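**Enero, 7 de la mañana**

He dormido mal. El radiador del dormitorio ha vuelto a golpear y a las cinco ya estaba despierto, así que me he levantado y he puesto una lavadora. Quedaban las sábanas de la semana pasada y las dos toallas azules. El contador marca 1664, lo apunto porque luego se me olvida y el casero lo pide siempre tarde.

Llegó carta de Strobel. Suben la cuota del trastero a 263 al mes a partir de la primavera. En el trastero hay sobre todo ropa de cama, la maleta grande y las cajas que traje de Nirnton y que no he abierto. Por ese dinero prefiero vaciarlo. Tengo que mirar si las cajas caben debajo de la cama, quitando antes el somier viejo.

**Mediodía**

He comido lentejas de ayer. He llamado a Henrike Böttcher para preguntarle por el armario que vende. Pide 199 y lo deja en el portal, pero subirlo es cosa mía. Tiene seis baldas y ninguna barra, y eso me conviene, que lo que me falta es sitio para ropa doblada. Le he dicho que contesto mañana.
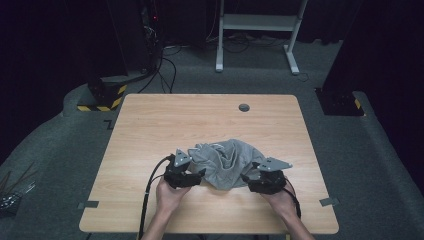 Doblar es lo que peor llevo. Mi madre doblaba de pie, en la mesa de la cocina, y hacía un montón por persona. Yo lo he hecho siempre sobre la cama, y sobre la cama el colchón cede y todo queda torcido. Hace falta una superficie dura y despejada, una mesa de madera clara con un solo trapo gris encima, hecho un rebujo, y cogerlo por los dos lados a la vez antes de estirar. Si se tira de un lado nada más, la arruga se va al otro y hay que empezar de nuevo. Con las camisetas grises de algodón me pasa cada vez. Las de lino ni las intento, van a la percha.

**Tarde**

He despejado la mesa del comedor: los periódicos al reciclaje, la lámpara al suelo, el frutero a la cocina. He doblado alrededor de 19 prendas en una hora, contando los paños. Las camisetas en tres, con las mangas hacia dentro, y luego por la mitad. Las toallas azules todavía estaban húmedas por el dobladillo y las he vuelto a colgar.

Han aparecido cuatro calcetines sueltos y la funda de almohada que creía perdida en la mudanza. Estaba dentro de la funda nórdica.

He bajado a Clurik a por detergente y pinzas. No tenían el de siempre y he cogido el de Wureck, que huele demasiado a flores.

**Noche**

Le he escrito a Henrike que sí al armario. Falta medir el hueco del pasillo y pedirle a alguien que me ayude con la escalera. Mañana, las toallas y el cajón de abajo.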